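Jutholm Table Set: README

This set covers one work table and the items kept on it: storage containers, lids, and the tabletop itself. It has 2,936 pictures. The tables were put in at Atcombe in March, and the same naming is used for all of them.

Labels

surface: light wood-grain tabletop
container: any lidded box or tub, with its main color
hole: a round opening drilled through or into the tabletop

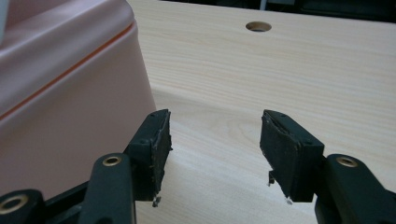

A container and its lid get one label when the lid is on and two when it is off. Pink and red are separate colors. If a container is only partly in view, label it anyway. Knots in the grain are part of the surface and get no label of their own.

Folders

There are 70 folders, one per session. Session 8 has no label file yet. Mal-soon Byun has the notes for it.

Bare stretches of tabletop were kept in. Please don't filter them out, they are used to check the surface label.

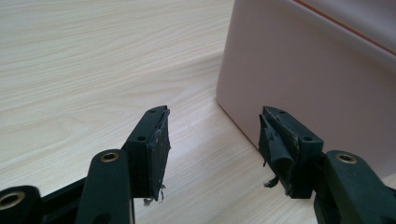 Kaewmanee Household Objects Team

Label fixes go to So-yul Woo. Give the folder number and the old and new label. Version 2 replaces the earlier Jillora copy, where "tub" and "box" were separate labels.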